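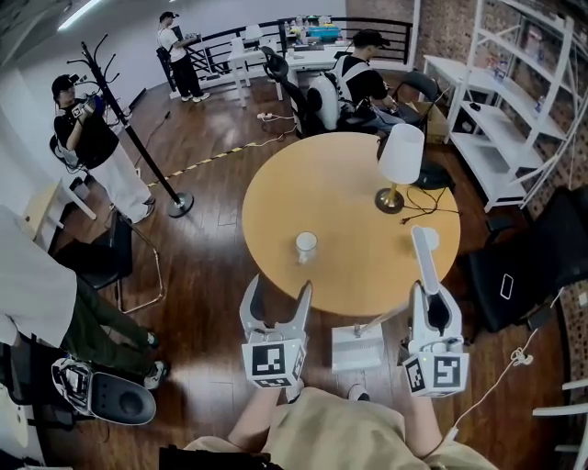 二、二月工作进展：手持夹爪采集的操作规范

本月我们在 Dorthorpe 场地继续做桌面物品的采集，同时把操作规范改到第 3 版。按照资助协议，规范文本和采集数据是两个分开的成果，所以我在这里单独报告规范的部分。

1. 已经写入规范的内容

（1）开始一段录制以前，操作员要先把两个夹爪举到桌边，让夹爪上的黑白方形标记朝外，不可以被手或者袖子挡住。
（2）桌上只放本次任务需要的物品。单个杯子的任务，杯子放在靠近操作员的半边桌面。
（3）电缆不可以从操作员脚下经过。台灯的黑色电缆现在从桌边垂到地面，按新的条文应该用线夹固定，这一项还没有完成。
（4）地面的黄黑警示胶带表示界线，录制时旁边的人不跨过去。用手持相机拍摄的同事也要遵守。

2. 数据情况

到月底一共录制 2,000 段，其中 430 段因为标记被遮挡，按照规范退回重做。退回的比例比我们计划的高，主要发生在第 2 版规范的时期。

3. 还没有解决的问题

Zbigniew Zieliński 审阅以后提出 7 条意见，我们接受了 5 条。另外两条关于房间里最多可以有几个人，Kozłowski 和 Girnon 两方的理解不一样，需要贵方给一个书面的意见。

下一期报告会附上第 3 版规范的全文，以及电缆整改的检查记录。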